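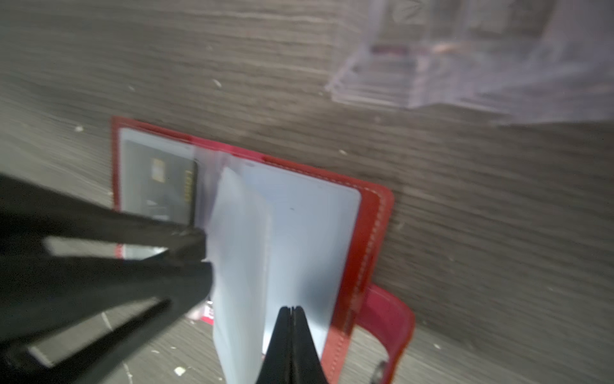 Gripper fingers at the plastic sleeves of an open red card holder, from the wrist camera.

News > Automation > Maintenance and Setup

Callstead revises fingertip setup on Wamness handling cell

Callstead has changed the way it sets and checks the gripper on its handling cell at Wamness, after a run of missed pickups on thin plastic sheet. The cell is used for bench trials on small folded goods such as wallets, card holders and document covers. The revised procedure took effect in March and applies to every shift.

The cell uses a single arm with a two-finger gripper and a small camera at the wrist. Turning one clear page in a card holder is among the harder tasks it is given. The pages are flexible, they cling to each other, and they give the camera little contrast. A fingertip that sits slightly high slides over the top page, and one that sits low catches several pages together or presses into the cover.

Maintenance staff traced most of the misses to uneven fingertip height. The tips are replaceable parts supplied by Tefera and are held by two screws each. Under the old routine a worn tip was changed on its own and the other left in place, so the pair often differed in length. Tips are now changed only in pairs, and the height offset is measured again against a steel block before the arm is released to run. Both tips are replaced after 200 hours of operation, or earlier if either edge shows rounding.

The closing force limit has also been lowered, to 2 newtons for sleeve work. The earlier setting had been carried over from rigid parts and left crease marks on some pages. Operators load the lower limit from a separate recipe, and the controller will not start a sleeve program with the rigid-part recipe active.

Camera calibration follows every tip change. The routine was written by Edell, which also supplied the mounting bracket, and takes 40 minutes including warmup. It checks the position of both tips in the camera view at open, half-closed and closed. If the closed position has shifted, the bracket screws are tightened to the specified torque and the routine is repeated from the start. The lens is wiped with a dry cloth before the first exposure.

Table cleaning has been moved from the end of the shift to the start of each batch. Debris under a holder can tilt it enough to affect the approach height, and the softer covers follow the surface beneath them. The table is wiped down and the taught height is then confirmed at one point near the spine of the first item.

Callstead keeps 2 sets of spare tips at the cell, stored in closed trays with the measured length written on the lid. Worn tips are returned to Tefera for inspection. The same procedure will be applied to the second Wamness cell when its gripper is next serviced, with no change planned to the arm or the controller.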